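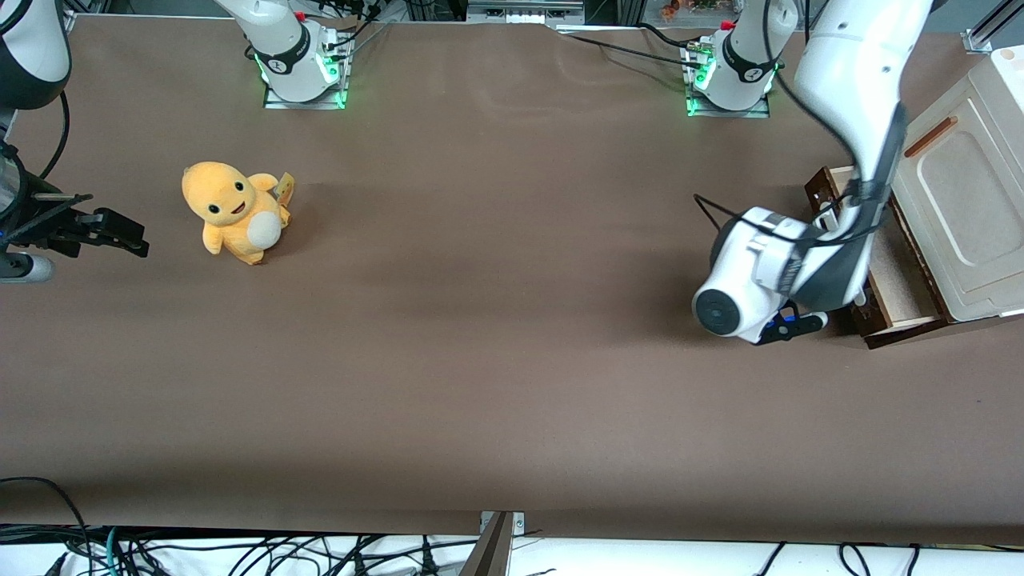
Orange plush and wooden box on the table.

Low-sodium eating, a short thread. My patients with high blood pressure ask about this more than anything else. 1/7

Most of the salt people eat comes from packaged and restaurant food. The shaker at home is the small part. Start with bread, deli meat, canned soup and sauces. 2/7

Read the serving size first. A can of soup may list 2 servings. If you eat the whole can, double the sodium number. 3/7

I ask people to write down everything they eat from Friday to Sunday. Weekends look different from weekdays, and the weekend is usually where the takeout is. 4/7

Joaquim Carvalho runs the Vilela clinic kitchen and cooks beans from dry with onion, bay leaf and vinegar at the end. No salt in the pot. Canned is fine too. Drain and rinse them. 5/7

Careful with salt substitutes. Many are potassium chloride. If you have kidney disease or take certain blood pressure pills, ask your doctor or dietitian before you buy one. 6/7

Give it a few weeks. Food tastes flat at first and then it doesn't. If you're on medication, keep taking it and don't change the dose on your own. Next class at Vilela is in September, sign up at the front desk. Graham Lockwood, RD 7/7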